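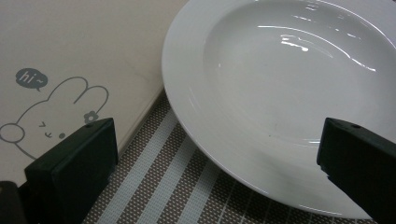 Wide-rim plate, woven mat, rabbit piece to the left.

Table setting with a tray and a rimmed plate – spacing?

romana_machala
I am setting a small table with a beige rabbit tray, a white wide-rim plate, a striped placemat and one knife. The tray came from Fokidby in July. The plate is a Kováčik. Table depth is 662 mm. Does the tray go beside the mat or on it?

ostap_t
Beside it. A tray has a raised rim, and on a woven mat it rocks. Keep the mat for the plate and cutlery.

sofia.v
Disagree. With 662 mm of depth you have room for one mat under both, provided it is wide enough. Mine is 900 mm and the tray sits flat.

romana_machala
Mine is narrower than that. The top is pale and shows every crumb.

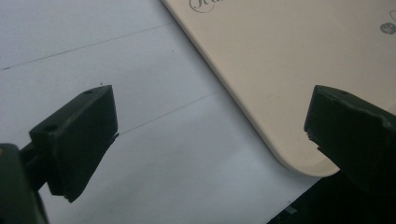
I would like to cover it with paper, but the sheets I found are 512 mm wide and leave a strip of table bare at the back.

ostap_t
Leave the strip. Two overlapped sheets will catch the knife.

sofia.v
Sukik sells wider rolls. Overlap is fine if you tape the underside – I have done it 3 times.

romana_machala
Knife over the upper left of the plate, blade inward, with the stripes running front to back. The tray stays off the mat for now.

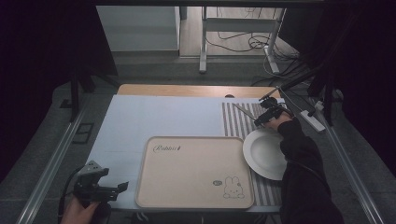 Janka Čierny: Blade inward is correct, but I would turn the mat so the stripes run side to side. Lengthwise stripes make any crooked knife obvious.

ostap_t
Then straighten the knife.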